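Projects > Automation Lab > Student Reports
Search reports Enter keyword Go
October
By Kevin Chambi

Review of the Enport Shelf Kit for Retail Picking

1. Purpose

Our group was asked to review a commercial product and say whether the department should buy it. We picked the Enport shelf kit, sold by Trekstead. It comes with a head-mounted camera, a labeling program called Abella, and a starter model for a two-armed robot that takes goods off store hooks and turns them to find the barcode.

2. Collecting the clips

The kit manual asks for 300 short clips of a person handling packages. We used the toothbrush rack for all of them. Hanging packs are harder than boxes on a flat shelf - they swing, they overlap, and the clear plastic ones reflect the ceiling lights. The manual also asks for the back of the pack to be held up to the camera, flat and facing forward. 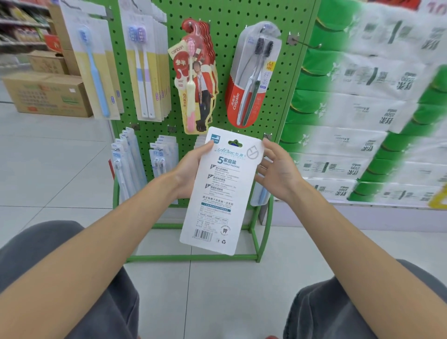 We worked in sets of 14 clips and then checked the battery. The headband is comfortable enough, but the strap slips if you look down for long. Uploading to Abella was slow on the school network, and 37 clips had to be sent again.

3. Labeling

Abella asks for three things in each clip: where each hand is, which face of the pack is showing, and when the pack leaves the hook. The hand outlines it suggests were good on cardboard. On clear packs it often drew the edge of the hand in the wrong place, and we fixed those by hand. There is no undo button for a whole clip, only for single points.

Neighboring hooks with the same product were the other problem. The program sometimes put its box on the stack behind and left out the pack being held. 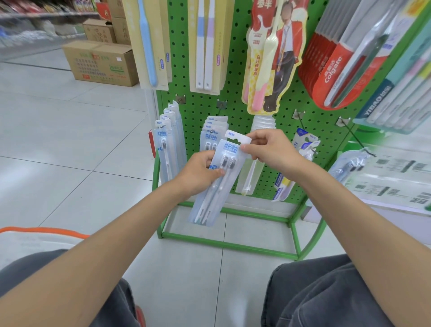

Figure 2. Two-brush blister pack held by the top and lower middle.

4. Cost and support

The kit costs 400 dollars with one year of Abella. Ustitz, the other supplier we looked at, rents a similar set by the month but does not include a starter model. Trekstead answered both of our support emails within a day.

5. Recommendation

We recommend buying one kit for the lab. A second headband strap should be ordered with it, and uploads should be done from the wired computers in the lab.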